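2020-10-21

Hi Chutima,

Quick one on the Mendby enamel pin sets. The first run of 1000 landed from Stondell in August and we've sold more than 76 per cent of it already, which I'm chuffed about! The glow-in-the-dark ghost is miles ahead of the rest - the poor bat is lagging a bit.
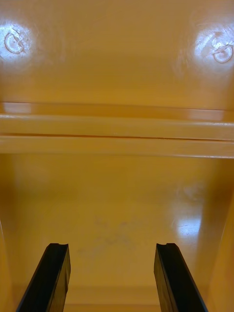 Will the second run be here before Christmas? Stondell have promised all 1000 by the end of next month, backing cards included.

I've put 100 sets aside for the Vergara shop, and Ashton Ruawai is redrawing the bat with bigger ears. I still need your OK on the gift tin before I pay the deposit.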